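Artificial Flower Stock: Bench Inspection Checklist
Site: Clustgate display workroom
Supplier on delivery note: Czerwiński
Inspection date: 6 June 2020
Lot: 407
Applies to: single stems, hydrangea-type heads, detached leaves

Enter OK, REWORK or REJECT against each line. A comment is required for anything other than OK. 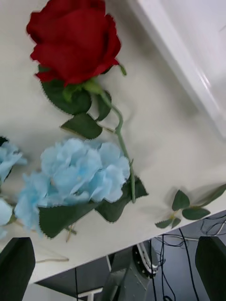
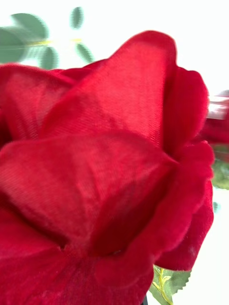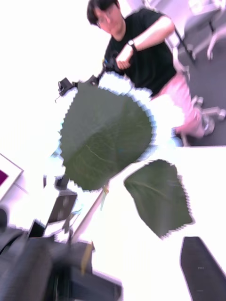
Lot 407, bench inspection. First picture: red rose stem and pale blue flowers. Second: weave of the rose petals. Third: green leaves and pale stem.

1. Work surface

1.1 Surface clear of tools not needed for the check: OK
1.2 Cables kept off the work surface: OK
1.3 Chairs pushed back from the walkway: REWORK
Comment: Move spare chairs to the wall before the next lot.

2. Red rose stems

2.1 Petal color even across the lot: OK
Comment: Darker red in the creases is shading and does not count as a color fault.
2.2 Petal margins: REWORK
Comment: Slight fraying and curling. Trim loose threads with fine scissors. Do not singe.
2.3 Petal fabric, weave regular, no pulls: OK
2.4 Calyx attached: OK
2.5 Stem end blunt, no exposed wire: OK
Comment: Check by touch with a gloved finger. Stems with exposed wire go in the red bin.
2.6 Stem joint holds when flexed by hand: OK

3. Blue flower heads

3.1 Petals graded from pale edge to stronger blue inside: OK
3.2 Cluster compact: REWORK
Comment: Looser portion at one side. Push petals back onto their pegs before packing. Glue only if they come off a second time.

4. Leaves

4.1 Veins legible: OK
4.2 Detached leaves matched to stems: REWORK
Comment: Loose greenery to be bagged with the lot. Maximum 17 pieces per bag.

5. Fire and storage

5.1 Flame retardancy certificate on file: REJECT
Comment: Certificate supplied in February covers a different lot. Hold all stock for the Fondumar lobby until the correct one is received.
5.2 Cartons stored 200 mm clear of heaters: OK
5.3 Stack height below 2000 mm: OK

Result: HOLD, pending 5.1. Rework items to be rechecked on Fitside form 2 and attached to this sheet.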